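Clearing the table: soft brushes and hard surfaces
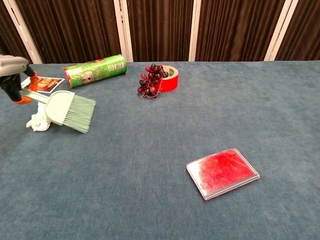

Mint-green bristles over a crumpled white cloth, with a snack can and artificial grapes behind.

A cluttered table is best cleaned in sections. Small items go to the back, and flat ones such as cards and photographs are lifted before any brushing starts, as grit caught underneath will mark both faces.

Fine bristles move crumbs well if held at 30 degrees with only the tips in contact. Pressed harder, they splay and throw debris sideways. Visen and Flolon both sell soft brushes in a 32 mm width; the Visen sheds less. Work towards a folded cloth and shake it out every 60 strokes.

Artificial fruit holds dust between the berries. Brush from the stem down. Tape rolls should be stored away from the crumbs, as the exposed edges pick up everything.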